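Progress report – shared workroom fit-out, Penden building
For: Srour fund, small grants
April 6, 2024

Sending this a bit early as the next two weeks are going to be full. Short version – the room is usable, the tables are in, walls are done except one, storage is behind. Money is fine. Longer version below, in the order you had on the form, more or less.

## Where we are

You funded the refit of the old stock room on the ground floor so it could be used as a shared workroom for sorting, packing and repair work. When I wrote last, the floor was up and nothing else could move. Floor is now down. Took longer than the quote said. The old covering had been glued over an older one and both had to come off, then the leveling compound needed its full drying time, so we lost 11 days there. No extra charge for the labor, only for the compound.

Since then:

- floor down and sealed, edges done, one threshold strip still missing at the corridor door
- ceiling lights replaced, old fittings gone to recycling
- sockets moved up to bench height on two sides
- three walls repainted, fourth has first coat only
- work tables delivered and assembled
- sink NOT done, see problems

First groups went in before the paint was finished on the last wall, which was my decision. They'd already been moved twice and I didn't want to do it to them a third time. They worked on the other side and it was fine.

## Tables and wall color

Most of your questions last time were on the tables, so taking those first. We went with Distine for the tops. The Skusley ones were cheaper by 17 dollars each but came with a darker top and a lip along the front edge, and people sorting small parts hated the lip when we borrowed one to try. Stuff catches on it.

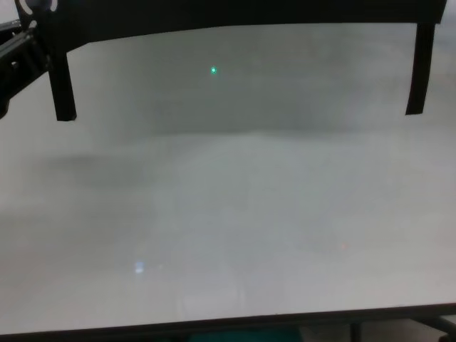 Color was the thing we argued over longest. The first plan was a warm cream on the walls and a wood-look top, mainly to stop the place feeling like a clinic. Then we tried sample boards under the new lights and the cream went yellow, and small parts vanished against the wood pattern. So it's white for the tabletop and a pale gray wall behind it, smooth and plain, nothing for the eye to get stuck on. I was doubtful. Two people told me it was cold looking and they have a point. But the sorting groups like it, dark parts especially are easy to find on it, and it wipes down fast at the end of a session. If the clinic feeling bothers people by May we can put color on the doors and the shelf ends, cheap to do.

Table height – fixed legs for most, one adjustable. In the application we said all adjustable. That was before we had real prices. One adjustable table covers the people who need it at the moment, and I've kept a gap in the layout so a second can go in without shifting everything. Please tell me if this needs a formal change note, I couldn't find it in the guidance.

## Use so far

Room has been open on a trial basis, mornings only. 35 people have used it at least once. The target for this stage was thirty so we're ahead, though a good part of that is people coming in to have a look. Regular users are fewer and I'll give you a proper number next time when the sign in sheet has been running long enough to mean something.

What they've been doing in there:

- packing orders for the market stall
- sorting donated hardware into sets
- mending, small stuff, mostly fabric and a few lamps
- one evening session, sewing, which overran

The evening one was a test. Lights are good enough, heating isn't. The timer for the whole ground floor cuts out early and we can't override it for one room. Asked the building people at Penden, waiting on an answer.

Feedback has been decent. Written comments were few so I also just asked people on the way out. Complaints: nowhere to hang coats, echo, the door is heavy. Echo is real – hard floor, bare walls, you hear every dropped screw. Had a quote for felt panels, too much for this budget. Going to try pinboard along the corridor side, which we want anyway for the rota.

## Problems

**Sink.** Plumber came, looked, and says the waste pipe runs the wrong way for where we drew it. Two options: move the sink to the window side, or box in a pipe along the skirting. Moving it loses a meter of bench. Boxing in costs more and is one more ledge to clean. I'm leaning to moving it. Need to decide before the last wall gets its second coat, otherwise we paint twice.

**Storage.** Shelving order was split by the supplier without telling us. Uprights came, shelves didn't. Now promised for the end of the month. Until then everything lives in crates in the corridor, which isn't great and the fire people will say so if they come by. I've had the crates moved to one side and the way out is clear.

**Dust.** Still getting a fine dust off the old ceiling void when anybody walks about upstairs. Sealed the worst joint. Tops need wiping before a session as well as after, have put it on the closing and opening lists.

**Keys.** Three sets, two known whereabouts. Getting another cut, and changing the cupboard lock.

## Money

Spent to date is 70 percent of the grant. Tables and floor are the bulk of it and both are paid. Still to come out: shelving balance, plumber, paint for the last wall, coat rail, pinboard. I expect to land on budget if the sink moves and slightly over if the pipe is boxed in. The over would come from our own funds, I'm not asking for more.

One line has shifted. Lighting came in under and I've used the difference for the floor compound. Small amount, same heading on your form (building works) so I think it's allowed, but flagging it.

Invoices are in the shared folder, named by supplier. The Distine one shows delivery separately, thats correct, it was a seperate charge.

## Next steps, to end of May

- sink decision, then plumber back in
- second coat on last wall
- shelves up, crates out of corridor
- threshold strip
- coat rail by the door, both heights
- door closer adjusted, or replaced if adjusting does nothing
- afternoon opening, two per week to start
- short safety sheet on the wall, big print

Afternoons depend on having a second keyholder who can lock up. Have one yes and one maybe.

## What I need from you

Answer on the adjustable tables, formal note or not. Also whether the next visit can be pushed back until the shelves are in, you'd see a lot more room and a lot less crate. And the final report template, if it has changed since last year – the one I have still asks for fax number.

Will send the sign in totals with the next report. If the sink question gets settled before then I'll email the new drawing across separately.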